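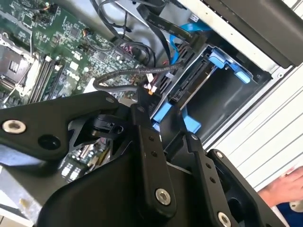 *A gripper over an open Dell desktop, seen from the wrist camera. The blue latches belong to the drive bay.*

**Vomik** is a task planning and control program for robot arms that take apart and rebuild desktop computers. It was written at the Skurkside workshop by a small group led by Ida Böttcher, and it is mostly used with arms that carry a camera at the wrist. The first public version is dated 2019-04-27.

## Overview

Vomik sits between a perception module, called Pálfi, and the motion controller of the arm. Pálfi reports where parts are and how sure it is of each one. Vomik picks the next step from a task file and sends the controller a target pose, a speed limit and a force limit. The program doesn't plan the path itself. That job is left to a separate package, Drukon, which can be swapped for another planner with the same interface.

## Perception

Pálfi looks for a fixed set of part classes, 16 in the current release. They include memory slots, processor sockets, drive carriers, power supplies and loose cables. Blue plastic tabs and latches are easy to find by color and serve as anchors: once two of them are located, the model of the case is fitted to the image. Cables are handled differently. They have no fixed shape, so they are marked as a region the fingers should stay out of. 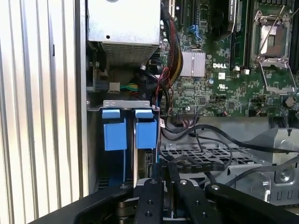
*Wrist view with drive carriers at left and the motherboard at upper right.*

A detection is passed on only if its score is 92 or higher on a scale of 100. Lower scores make the arm move to a second viewpoint and look again. Bright metal is the usual cause of a low score, and the manual suggests a shorter exposure for cases with bare steel or ribbed panels.

## Planning and control

A task file is plain text, one step to a line. Each step names a part, an action and a place to put the part down. 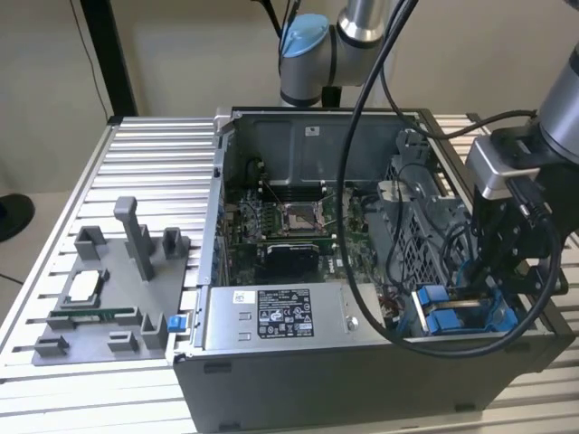

Positions on a parts tray are measured once and stored in the cell file, so Vomik doesn't search for them on every run. A case has no such fixed position and is located again after each step that touches it.

During contact the controller runs in force mode. The default limit is 10 newtons for memory modules and can be changed for each part class. If the limit is reached, the arm backs off along the line it came in on and the step is tried again. After 2 failed tries the program stops and waits for the operator.

## Limitations

Vomik can't pull cable connectors, and task files normally begin with the cables already unplugged or tied back. Two arms can share a cell, but only one may be inside the case at a time. Screws are supported through an add-on that Böttcher's group released in April with the first version.

## See also

- Drukon (path planner)
- Pálfi (part detection)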